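Okay, small thread about bins, because I have spent most of November thinking about bins and somebody else should have to as well.

We finally did the big sort at the Ulloa workshop. 228 loose things went across the table by the time we quit. I kept a tally on the back of a Dristier receipt, so that number is real!

The old way was one giant tub. Everything went in, and if you wanted a particular piece you went in up to the elbow and hoped.

New way: two gray bins side by side. Stuff to go through in the near one, and things move to the far one once they've got a label. That's the whole system. I'm weirdly proud of it.

I almost ordered the fancy Skerkik ones with lids, 20 bucks each. Then I remembered I have never once put a lid back on anything - so, no lids.

Best tip I've got: spread things out along the bottom. The second you start stacking, the small stuff vanishes and you're back to digging.

Clear things are the worst. Glass, plastic, anything see-through. I'll look straight at it and miss it, then find it by touch two minutes later.
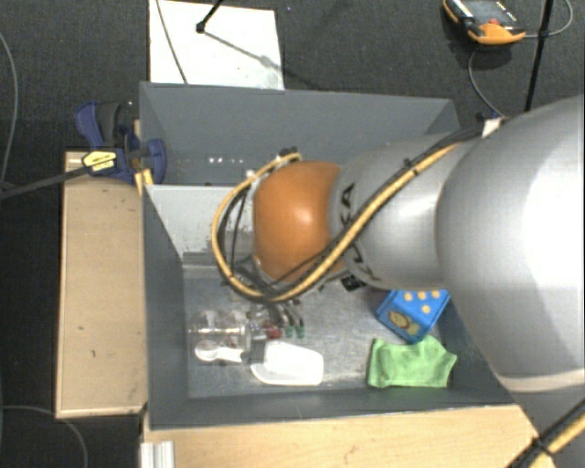 Near bin, far bin. Long clear stem over on the left, mostly just reflections.

The scuffs on the bottom don't bother me, btw. A bin that still looks new makes me nervous about using it.

158 labeled so far. The rest can wait until I've had lunch - and maybe a nap.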